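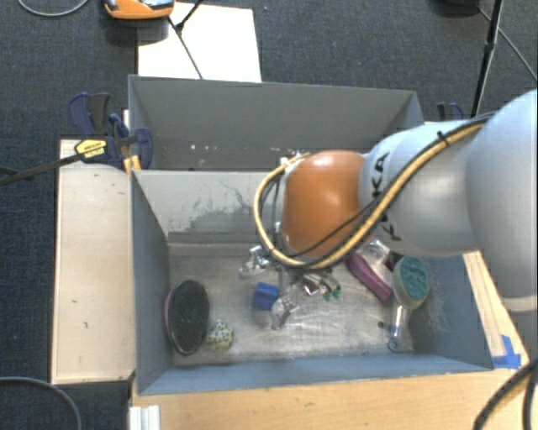
Can you play Driltidwood at the Oster open day?
Visitors get a full turn on the current build, and if the line is short they'll let you go back for another one. I went back three times.

I've been wanting to get inside Oster ever since I played their little lighthouse game on a borrowed laptop, so when the studio put up the sign-up page for an open day I had my name down before I'd checked how I would get to Flornham. (Train, then a bus, then a long walk uphill past a garden center.) They gave out 200 places. The day was March 29, 2022, and I took the afternoon slot, which I'd recommend to anyone who gets the choice next time. The morning people had a schedule. By the afternoon the schedule had fallen apart in the nicest possible way and you could just wander up to a desk and ask things.

Oster has two floors of the old Bouchard building, a former piano showroom with huge windows on the street side. You can still see the name in the tiles at the front door. Downstairs is the kitchen, the sound room and a big open area where they'd put the play stations, and upstairs is where everybody works.

The build

For anyone who hasn't followed it: Driltidwood is a side-on adventure about a postal carrier in a forest where the paths move at night. You deliver by day, you camp at dusk, and in the morning you find out which of your shortcuts still exist. I'd only seen the trailer, and I'd worried that it would be pretty but a bit thin. I'm so happy to be wrong! There's a proper game in there. Your bag has weight and shape, so a long parcel sticks out and catches on branches, and a heavy one changes how far you can jump. On my first turn I took on a rolled-up rug for a customer at the top of a waterfall and spent the whole session swearing quietly at it.

The demo covered the first valley and a piece of the second. You start at the depot, you get a map that is already out of date, and a very rude goose gives you the tutorial. I liked how little the game explains. If you draw on the map, it keeps your drawing, and the next morning you can see exactly where you were wrong. The kid at the station beside me had covered his whole map in skulls. He was having the best time of anyone in the room.

Controls felt great on a pad. Keyboard was a bit stiff, mostly on ladders, where you have to let go of one key before the next one counts. I mentioned this to the person minding the station, who turned out her notebook to show me the same complaint in several different handwritings. The camp menu was also slow to open. I saw one proper crash, on someone else's screen, when they tried to put a lantern inside a second bag. There was a cheer from the staff. Apparently they'd been trying to make that happen on purpose for a week.

Upstairs

We went up in small groups. Mine was led by Nathalie Leclerc, the art lead, who walks very fast and talks even faster, and who I would happily have followed around until they locked the doors. She showed us how the forest gets put together. Every tree is painted in pieces, trunk, bark, crown, undergrowth, and the game assembles them when the paths shift, so the same spot can look strange to you on Tuesday-in-the-game and familiar again by the weekend. The library had 674 painted pieces on the day we visited. She scrolled through the whole thing for us, and I started picking favorites (there's a stump with a face that's only there if you come at it from the left).

The bit that really got me was the wall of rejected colors. For a long time the night forest was blue, like it is in every other game, and nobody on the team could say why it felt flat. Then Nathalie tried a sort of dark plum with the lamps in pale green. She had prints of both pinned up next to each other, and the plum one looks like a place where a path might get up and walk off. There was a groan from our group when she said the first valley had been finished in blue and had to be redone from scratch.

Next stop was Amrit Ross, who programs the moving paths. I don't code, so I'll pass this on the way I understood it. The game doesn't shuffle things at random. Every path has a memory of how often you've used it, and the ones you lean on too much are likelier to wander away. Paths you ignore get lonely and start turning up near your camp. Amrit had a debug view running where each path was a colored string, and he let us poke at it. Someone asked if you could ever get completely stuck, and he said the check for that is the oldest piece of code in the project and the one he's most scared to touch. He's run it through 458 in-game nights in a row without a dead end, and when it failed on the following one he went home early.

I asked him whether players would be able to figure out the rule. He hopes they'll figure out half of it and argue about the rest.

The sound room

Back down for the sound room, which is tiny and has a door like a bank vault. Only four of us fit at a time. Abilio Carrasco does the sound and the music there, and he'd laid out the things he uses: a wet leather glove for the goose's feet, a broken accordion for wind, a tray of gravel, and a cereal box that is every single mailbox in the game. He made each noise live and then played us the finished version. The accordion is amazing. He doesn't press any keys, he just lets the air leak out through the torn side and slows it down, and there's your forest at three in the morning.

The music is built so that it knows how much is in your bag. Full bag, low and plodding, lots of bass clarinet. As you deliver things the instruments thin out and the tune gets quicker, until you're walking home with a whistle and a single drum. I hadn't noticed it at all when I was playing. I went straight back to the line and played my second turn with the headphones pushed tight to my ears, and it's the loveliest thing, you feel lighter without knowing what's done it.

The talk

At four there was a talk in the open area, chairs everywhere, people sitting on the stairs. Mélanie Sandhu, who started the studio, went through how the project got here, including two versions that were thrown out. The first was a board game! She'd brought it along, and it has a hex map with flaps, and it looks really fun for the first ten minutes and then, in her words, like doing your taxes in a hedge. The second was a top-down game with no jumping. They showed a clip and I could see why it went, though I'd still like to play it.

The questions were good. Somebody wanted to know about difficulty, and there will be a setting that stops the paths from moving while you're carrying anything fragile. Somebody else asked about text size, and Mélanie got Rafferty Mahmoud up to answer. He handles testing and also, as far as I could tell, anything with a screw in it. The text can go very big, the map symbols have shapes as well as colors, and every goose insult has a caption. The release is planned for November if the second valley behaves. Rafferty pulled a face at that, and everyone laughed, Mélanie included.

No word on a price, and the question about a sequel got a very polite stare.

Practical bits, if they run it again

The walk up from the bus stop is steeper than the map lets on, so allow extra time. There's a ramp around the side of the building for the ground floor, but upstairs is stairs only, and they had a screen in the kitchen showing the tour for people who stayed down. It would be great to see more of that, with somebody there to take questions. Coats go on the racks by the old showroom window. Tea and coffee were free, the lemon cake went early, and there's a bakery across the street that closes at three.

Photos were fine everywhere except at two of the desks upstairs, which had a strip of red tape on the floor. Bring your own headphones if you're picky. The ones at the stations were OK but a bit leaky, and with the music doing what it does you'll want good ones.

The shop table was small. I bought the goose pin and a folded print of the first valley map, the out-of-date one from the start of the game, and Nathalie drew a path on it for me in pencil on my way out. I've since checked it against my memory of the demo and I'm fairly sure it goes straight into the river.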